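**Speaker notes – "What the laundry arm really costs"**
Slot: Saturday, after the coffee break. 25 minutes plus questions. Zhuoran Deng speaking, Brayden Cloutier takes the money questions at the end.

**Slide 1 – Title**

- Say who we are. Zhuoran: equipment planning at Ustow. Brayden: purchasing.
- Ustow runs residential care homes. Laundry is done on site in every one of them.
- Talk is for people who have to write the budget line. If you want grasp planning, the session next door is better.
- Ask for hands: who has bought a robot already? Who has been asked to?

**Slide 2 – Where we started**

- We process 664 loads in a normal month at the largest home. October was the month we counted.
- The job we looked at is small. Empty the machine, fill the basket, move on.
- Folding was never in scope. People will ask. Folding is a separate request with a separate budget.
- Ironing, same.

**Slide 3 – The quote and the rest of it**

- Show the stacked bar. Let them look at it before talking.
- Bottom block is the quoted price for the two-armed unit from Sirell. It is a little over half of the bar.
- Next block up: grippers and spare fingers. These were quoted on a separate page and our first draft missed them.
- Next: floor and power work. One outlet moved, one threshold ramp taken out.
- Next: staff time during setup. Finance did not want this on the sheet. We kept it on.
- Top block: service contract, years two and three. Year one was in the quote.
- Pause here. This is the slide people photograph.

**Slide 4 – Lease or buy**

- We compared both over three years. Qureshi offered the lease.
- Lease was more expensive in total and easier to get approved. Both things are true and you should say both in your own paper.
- Check the return condition clause. Ours asked for the unit back "as delivered," with no allowance for worn fingers. We got that changed – it took two emails.
- If your capital round is closed until spring, a lease may be the only option you have.

**Slide 5 – Small things that needed a budget line**

- Baskets. We wanted one model in every home, so the setup is only taught once. Order 16 at a time, all the same.
- Agree the model before you place the order. We had three kinds of basket in one building, with different handles, and each one would have meant more setup hours.
- Washers. Door height and swing matter more than brand. Write down the hinge side for every machine you own before you call a vendor.
- Stick to front-loaders for the first purchase.
- Floor space. We mark out 200 cm clear in front of the door. Two of our laundry rooms don't have it, and those two are off the list for now.
- Furniture on wheels counts against you if it drifts into the marked area. Budget for casters that lock.
- Labels and stickers. Decide who takes them off new baskets and machines. It's five minutes of work and it still needs a name next to it.

**Slide 6 – Training hours**

- Setup hours are the number we got most wrong. Our estimate came from the vendor's demo room.
- Ask for hours per machine type and hours per basket type, listed apart.
- Ask what happens when you replace a washer. With Sirell, a new model counts as a new setup visit.
- Tonodix supplies the scheduling software. It is licensed per site, so a second unit in the same home adds nothing to that line. That helped us.

**Slide 7 – The work at hand**

- Leave this one up while talking through the pickup position.
- Point at the basket and the washer door. The basket goes on the floor, right in front.
- Mention the handles. The side handles are what we wrote into the basket spec.
- Then the floor to the right, which is part of the marked area.

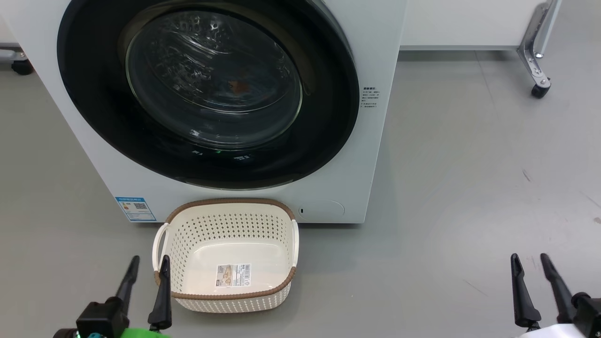

*Slide 7: Front-loading washer, perforated basket with side handles, both grippers. Check clearance before ordering.*

- If someone asks about cycle time, give them slide 11 in the backup deck. Don't quote from memory.

**Slide 8 – What we asked the board for**

- One unit, one home, first year. Option on a second.
- Stop points are written into the request. If setup runs past the hours we budgeted, we go back to the board before spending more.
- No staff savings in the first-year figures. The staff in the laundry have other work waiting, and a savings number would have been a guess.
- We did include fewer agency shifts as a possible benefit, with no dollar value next to it.
- The board asked for a disposal cost. We didn't have one. Get one.

**Slide 9 – Checklist to take away**

- Hinge side and door height for every washer
- Clear floor in front of each door, measured
- One basket model, ordered in bulk
- Gripper spares on the same page as the quote
- Service contract for every year after the first
- Setup hours split by machine and basket
- Disposal cost
- Printed copies are on the table by the door. Brayden has more.

**Questions**

- Brayden takes lease terms, contract wording and anything about price.
- Zhuoran takes rooms, machines and scheduling.
- We can't share the Sirell price. We can share the percentages on slide 3.
- If it goes quiet, Brayden tells the one about the threshold ramp.
- Out of the room by 3:30. The next speaker needs the adapter.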